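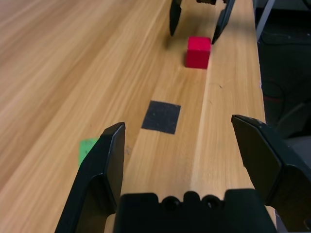
Subject: Re: [Grilurden-timber] Re-coating pine tabletops

Hi all,

Catching up on the thread from September. We finished the tables for the Villca library annexe last month and I said I'd report back on the coating.

We went with the Prinevau water-based satin in the end. The whole job came to $281 in materials, including abrasives and a new tack cloth. The oil would have been cheaper, but it goes orange on pine and the annexe gets western sun all afternoon. The Niluso hardener goes in at the time of mixing, and once it's in you have until knock-off to use the lot. Don't put the leftovers back in the tin.

Prep was 120 then 180, by hand along the edges. I tried a 1,000 pad between coats on one offcut and it was too fine – the next coat beaded in patches. We went back to 320 and had no more trouble. The shed was 11 degrees first thing, so we left the coating until after lunch.
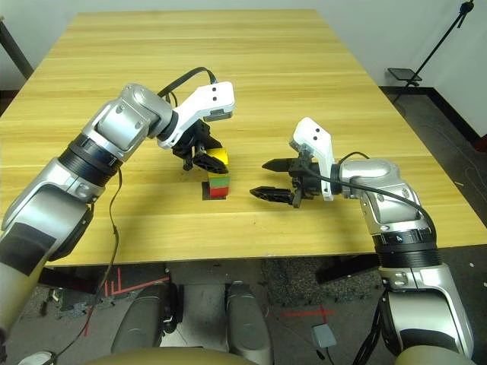
> I'd be careful with water-based on pine that's been
> waxed before. Ours crazed along the knots within a
> few weeks and we had to take the lot back to bare
> timber. Metho won't shift old wax. We ended up using
> turps and a lot of rags, then a coat of dewaxed
> shellac before anything else went on.

Agreed on the shellac. We used it over the knots and any spot where water beaded on the bare timber. It adds a day but it's cheap. Hang the rags flat outside afterwards, same as you would for oil.

The undersides got one coat, same as the tops' first. I've seen boards cup when only the face is sealed, and the annexe has a split system that runs all summer.

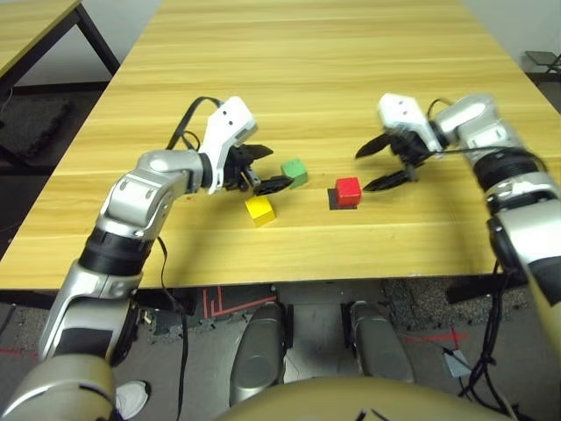 How long before the tables can go back into use? We allowed 2 days for light use and kept hot cups and sticky tape off them for a fortnight.

I still have most of a roll of 320 and half a bottle of the shellac flakes if anyone near Villca wants them. Reply off list, please.

Cheers

--
Grilurden-timber mailing list
To leave the list, send a blank message with "unsubscribe" in the subject line.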